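Section 4: Routing the cable with the arm

I wrote this for the bench crew at Brarnberg, so bear with me if I ramble. Before February we ran every cable by hand, and my wrists knew all about it! Now the arm does the routing and we set up, watch and check. Lucienne still does the odd shapes herself.
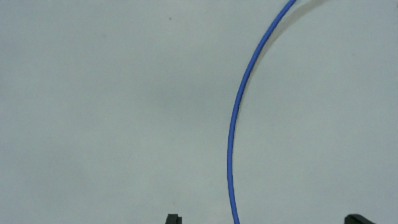
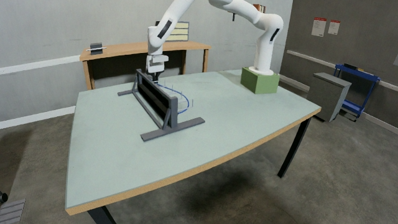 1. Run the job in the simulator first. Colour doesn't matter there, but the curve does.

2. Check the cable has slack. More than 40 mm is plenty.

3. Set speed to 7 and leave it (9 is Finlay's setting, please don't).

4. Press Start, then stand back behind the line.

Note: If the fingers miss the cable, hit Pause and try step 2 again. You won't get in trouble for pausing, Tracey has promised us that.

Caution: Hands off the table while the arm is live, even for a quick nudge. I know, old habits.

5. Sign the Manex sheet when the run's done and grab the next cable.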